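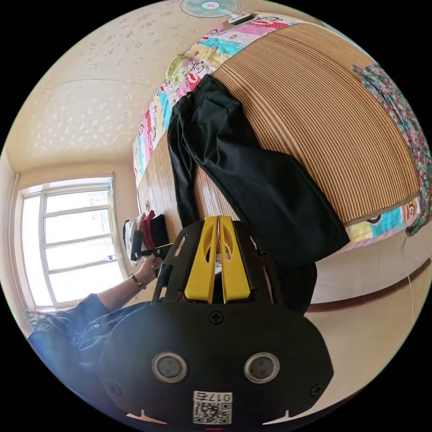

I finally got to spend a day at Drisholm, and I've been boring my family about it ever since. It's the building where Dromeo gathers its examples for the laundry model, and if you've only ever read about this kind of work (like me, until June), the first surprise is how much it's like visiting somebody's home. The rooms are set up as bedrooms and kitchens and so on, and people go in and do chores with grippers in their hands, over and over, while everything gets recorded. The bedroom job I liked best was the folding one, with black trousers laid out across a striped woven mat on the bed and a stack of folded things next to them, and a bright patchwork quilt along the edges with cartoon monkeys all over it. I want that quilt.

My guide was Natnael Feyisa, who has been running the sessions long enough that he can tell from the hallway when a shirt is going badly. He walked me through the numbers first. The laundry set stood at 3081 good takes that morning, and the target for the summer is 3343, so they're close. A "good take" means one garment from flat to folded with both hands in view the whole time. Drop it, fix it, carry on? Still good! They want those. A model that has only seen perfect folds has no idea what to do when a sleeve flops back open, so the recoveries get their own tag and Natnael gets visibly happy when one comes in.

What gets thrown out is the boring stuff. Fingers over the lens, somebody stopping to scratch their nose, a take where the person quit halfway and chatted. I asked how many go in the bin and he said it depends a lot on whether it's before or after lunch.

Then I got to try. The grippers come in pairs and they're heavier than they look, mostly out front, so your wrists start complaining pretty fast. You squeeze and the two fingers close, and that's all you have - no thumb, no feeling for the cloth, just the pinch. I did a pillowcase first and was very proud of it. Then trousers. Oh boy. The trick with trousers is to get hold of both layers at the waistband before you lift, and I kept picking up just the top one, so I'd end up with one leg in the air and the other still lying there. It took me 30 minutes to get four takes that Natnael would keep, and the people who do this for a living get through 42 garments in a shift without looking bothered.

Patterned bedding is a big deal there, by the way. They swap the covers and mats around all the time, and the clothes too, so the model can't just learn "dark thing on white sheet." Stripes are the hard ones, Natnael says, and dark cloth with dark folds in it is hard for a different reason: it's tough to tell where one leg stops and the other starts. He'd like twice as many black garments as they've got now. If you're local and clearing out a closet, they take donations at the front desk.

After lunch (good soup, bring cash) we sat in on a review. Two people watch each take at double speed and mark where the grasp happens, where the fold happens and where the hand lets go. It sounds dull and it kind of is, but I got hooked on guessing the mark before they hit the key. The marking program is called Aitken and it crashed once while I was there, to no one's great surprise.

I missed the Gravetitz room, where they do the dish drying, as it was being repainted. Next time.

Practical bits: the next visitor day is Sunday, July 19, 2026, and you sign up by email a week ahead. Wear short sleeves or be ready to push them up. Parking is behind the building, and the side door sticks, so give it a shove.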